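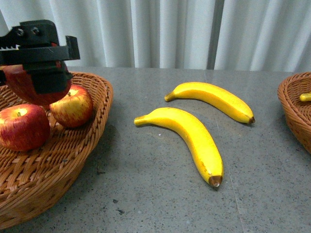

The Great Snack Reform

I have been trying to eat like an adult since March. This was my own idea, so I have nobody to be mad at, and I've looked.

It started with the vending machine at work. We moved offices last winter, out to the Plornwood end of town, where there is a tire place, a bank and a pond with a sign telling you not to feed the geese. There is no lunch. What there is, at the end of our hallway, is a vending machine stocked by an outfit called Prarix, and it sells a thing called the Hunumia Bar. I don't know how to describe a Hunumia Bar to somebody who hasn't had one. It's chewy in the middle and then gets chewier. The wrapper says "inspired by oats." It costs 99 cents if you have exact change and a dollar if you don't, because the machine keeps the penny.

I was eating two a day. I told myself it was one, and then one more later, which felt like a different arrangement.

The trouble with the afternoon snack is that it has very little to do with being hungry. I eat lunch. I eat a perfectly decent lunch, usually last night's dinner with a paper towel over it. Then three o'clock rolls around, I've read the same email four times, and my legs stand up and take me down the hall. I could be full of Thanksgiving dinner and they'd still do it. I think what I want is the walk, and possibly the noise the thing makes when it drops.

So, reform. My first plan was to bring fruit. I like fruit fine. I grew up in a house where fruit sat out all week getting softer and you were told to eat a piece before you could have anything good, so I may have some history there. I bought a bag of clementines and put them in my desk drawer, where I forgot about them until the drawer reminded me.

Second plan was nuts. Everybody tells you nuts. A serving of nuts, according to the can, is a small handful, and whoever measured it has very small hands. I finished the can in an afternoon and then had a Hunumia Bar because my mouth was salty.

Third plan was to bring nothing and drink water. I don't want to talk about that week.

What has sort of worked is moving the snack instead of fixing it. There's a little Vietnamese bakery called Tôn on my way home, if you go the long way past the car wash, and they close at 8, and they make a coconut bun that I would walk through a hedge for. I made a deal with myself that if I skipped the machine all week, I could stop at Tôn at the end of it and get whatever I wanted. The first week I got one bun and felt very noble. The second week I got four, "for the house," and there were fewer than that by the time I reached the house.

I'm aware that a coconut bun isn't health food. My position is that it's food, though, made by a person, and it goes bad in a day the way food should. I have a Hunumia Bar in my glove compartment from before the office move and it looks exactly the same as the day I bought it. I check on it sometimes.

The three o'clock walk I've kept. I go down the stairs, out the side door, once around the pond and back, which takes 8 minutes if the geese are calm and a good deal less if they aren't. I come back a little out of breath and the email makes no more sense than before, but I've been outside. One of the geese has it in for me personally. I respect that.

My family has views on all this. The view is mostly that I talk about snacks more now than when I was eating them, and that for a person who has given up the vending machine I seem to know a lot about what's in it. (They've swapped out the pretzels. The new ones are shaped like little windows. I only looked.)

I did slip last month, on a bad day when the printer was down and the meeting that could have been shorter wasn't. I put in a dollar and pushed the button, and the bar hung there on its metal coil, tipped forward, and didn't fall. I gave the machine a polite shove and then a less polite one. Then I went around the pond twice, and when I got back somebody had bought the one behind it and ended up with both.

I hope they enjoyed them. I've got three more days till the bakery, and I'm thinking of trying the one with the pork.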